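Turnside Craft and Gift, monthly display check, April
Checked by Philomena Sheehan

Front door and mat — OK. The mat has finally stopped curling, bless it.
Aisles, 60 inches clear — OK, apart from one stray basket, moved.
Step stool, Zervas — replace left rear foot please, I've asked before and I'm asking nicely again.
Wall shelf 7 — OK, bracket tightened.

Rotating rack for the knit caps — OK with comments. I do love this little rack, but the hooks stick out all the way around, so please keep it well in from the table edge where small faces go by.

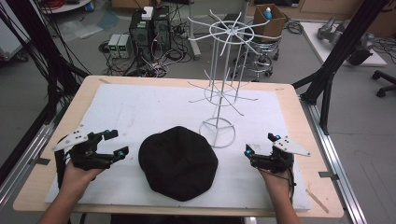

Item 305: white wire rack and black knit cap, on foam board.

Give the base a gentle wiggle before you hang anything, and spread the caps evenly between the upper and lower rings. Any bent hook gets taped and written up the same day.

Stockroom light — flickers. The fixture dates from 1977, so let's be kind to it and call the electrician.

Next check: May, before opening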